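Mistard Rigid Core Plank, Koledano Range
Item 731

Price per box, tax not included. Sold in full boxes only.

The Koledano range is our mid-price click-together plank for homes and small offices. It is made for rooms that get daily foot traffic and the odd spill. The planks float over the subfloor, so no glue or nails are needed, and most people with a saw and a tape measure can lay a bedroom in a day.

Details
Wear layer: clear, matte finish
Edge: small bevel on all four sides
Joint: click lock, long side and short side
Underlay: attached
Planks per box: 7
Use: indoor only, ground floor or upstairs
Heated floors: yes, water systems only

Colors
Pale Oak, Barn Gray, Honey, Dark Walnut. Samples of all four are kept at the Plikdale counter. Color varies from plank to plank on purpose, so open 2 or more boxes and mix them as you go. If you need extra boxes later, give us the batch code on the end label and we will try to match it.

Before you start
Leave the boxes flat and unopened in the room for two days. The subfloor has to be clean, dry and level. Old tile is fine if it is solid and the grout lines are filled. Take up carpet and pad completely. Do not lay Koledano over another floating floor.

Leave a gap at every wall, pipe and door frame and cover it with baseboard or quarter round. Stagger the end joints from row to row. Cabinets and kitchen islands go in first, and the planks are cut to fit around them.

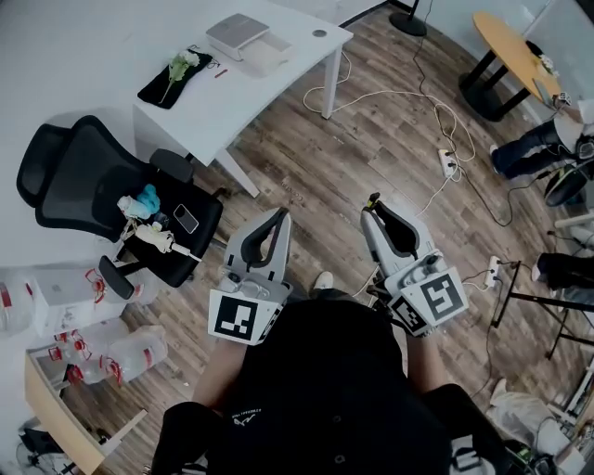
Cleaning is simple. Sweep or vacuum with the beater bar off, then damp mop with a mild cleaner. Steam mops, wax and oil soap will void the warranty. Put felt pads under chair legs and use a mat at outside doors. Rubber-backed mats can stain the surface and should be avoided.

Matching trim
Stair nose, T-molding, reducer and quarter round are stocked in all four colors. Loureiro transition strips also fit this plank, but they come in metal finishes only. Order those under item 321.

Delivery and returns
Pickup at Plikdale is free. Local delivery is to the curb or garage. Unopened boxes can come back within the return period with the receipt. Cut or opened boxes cannot be returned.

Questions about orders go to Hazel Brannigan at the sales desk. For help with subfloors or a damaged plank, ask for Gwawr Parry and have your batch code ready.

Page updated 6 August 2023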